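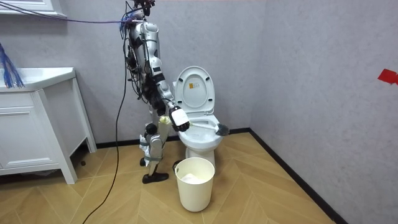

Right, grippers. I've had two hands on the bench since January and I keep getting asked which one I'd buy, so I'm going to put it all in one thread and then I can just link to it.

The contenders: the Drollis hand (five fingers, tendon driven, lots of small motors) and the Sial, which has fewer joints and fat rubbery pads. Same arm, same controller, same cameras for both. I only swapped the bit past the wrist.

The job is the loo. Pick up the brush by its handle, get the head into the bowl, scrub round, put it back. I know everyone else does mugs and blocks! But a brush is a lovely test because all the force arrives at the far end of a stick, and the stick tries to twist out of your fingers the whole time.

Drollis first. Picking up: great. It wraps the handle properly and you get a grip that looks like a person's. Then you push the bristles against the side of the bowl and the handle starts to roll. Not much, but by the second lap the head is pointing somewhere you didn't ask for.

We did 15 runs with it on the stock grip settings and lost the brush in 4 of them. Turned the finger force up and that got better, but then the thumb motor got hot and the controller started cutting power to protect it. Fair enough, I'd have done the same.

The Sial never dropped it in 15. It's also clumsy as anything on the pick-up. You have to come in at nearly the right angle or it knocks the brush over, and then you're crawling about on the floor standing it up again (my knees would like a word).

Mohsin Kakakhel wrote the pick-up routine for both, and he reckons most of the Sial's trouble is the wrist approach and he can fix it in software. He's usually right about this sort of thing. He also said that about the elbow.

Controller stuff, for the three of you who care: loop runs at 400 Hz on the Clustura board. I tried the arm at half that and you could hear it, a sort of buzzing whenever the bristles touched the side. Went straight back up.

Cameras: the one on the head is fine until the arm reaches down, and then the forearm hides the exact bit you want to look at. A fixed one off to the side has been far more use for working out what went wrong. If you only have money for one extra camera, put it there.

Someone asked about cables. Yes, there are a lot. Leave more slack than you think you need at the shoulder. We had one pull tight halfway through a reach and spent an afternoon blaming the planner (sorry, Planby, it was us).

So which would I buy? For anything with a handle and a bit of shoving, the Sial. For picking things up off a cluttered shelf I'd still go for the Drollis, and I'd love to try it with grippier fingertips. I've got some silicone sleeves on order and will do another 15 runs when they turn up.

Logs and settings for both hands are going up once I've tidied the file names. Ask me things in the meantime, I'm waiting for a battery to charge.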